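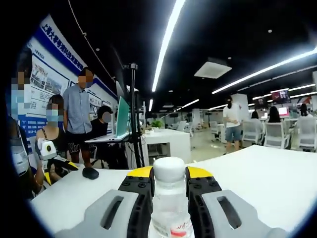 Fig. 1: Gripper closed on a water bottle over the white table, with a second gripper in use across from it.

Brollevden: cleaning up handheld gripper demos before training
Student project report, final version, 24th May

So my project ended up being almost entirely about data cleaning, and if you had told me that back in October I would have picked something else. I wanted to train a policy! I did train one in the end (see further down), but most of my hours went into Brollevden, the tool that takes raw recordings from the handheld grippers and decides which bits are fit to learn from.

The starting point was Nundetti, the lab's older script. It cut each recording into episodes by looking for long pauses, and it assumed that a pause meant the person was done. People pause all the time, though. They hover over the bottle, think about it, and then go in for the grasp. Nundetti would chop the episode right there, so you got one clip of somebody approaching and another that started with the fingers half closed. Training on that is pretty miserable.

What I do now

Brollevden looks at the finger opening first and the motion second. The yellow caps on the fingertips are really easy to find, so I threshold on color, take the distance between the two blobs and smooth it over 12 frames. A grasp is a drop in that distance followed by a flat stretch. A release is the other way round. An episode has to contain one of each, and only then do I look at pauses to place the start and end.

Clear bottles gave me the most grief. My first version used a depth estimate to check that something was between the fingers, and it kept looking straight through the plastic and telling me the gripper was holding the table. I lost nearly two weeks to that. The flat stretch in the finger distance turned out to be a better signal, because fingers closed on nothing end up closer together than fingers closed on a bottle – no depth needed.

The other headache was a second gripper in view. It has yellow on its fingers too, so the color threshold happily grabbed those as well. I fixed it with a mask that only accepts blobs in the lower part of the image, where your own fingers always are. Crude, but it runs fast and I haven't had to touch it again.

Camera pose

I used Prakel for tracking, mostly with its default settings. It copes fine when there is plenty of stuff in the background and gets shaky when the camera points down at plain white tabletop. I now drop any episode where the pose jumps between neighboring frames. You could try to repair those, and I had a go, but the repaired paths had a weird wobble in them and I gave up.

Results

I fed in 2,000 candidate clips and 1,566 survived. Most of the rejects were pose jumps, then missing releases (people walk off still holding the thing). I trained the same small policy, Yu, on the Nundetti output and on mine, with the same settings both times. The one trained on my clips closes its fingers at a sensible moment far more often. The older one likes to squeeze early and shove the bottle away.

I only ran 2 seeds of each, so please don't quote me on how big the gap is. I also never tested on objects softer than a bottle, and the flat-stretch rule will probably struggle there as a sponge keeps giving.

Still on the list

The thresholds live in the code and should move to a config file. The reject log needs a proper reason code instead of my free-text notes, some of which even I can't decode anymore. And whoever picks this up next: run the color check on a few clips whenever the lighting changes, before you process a whole batch.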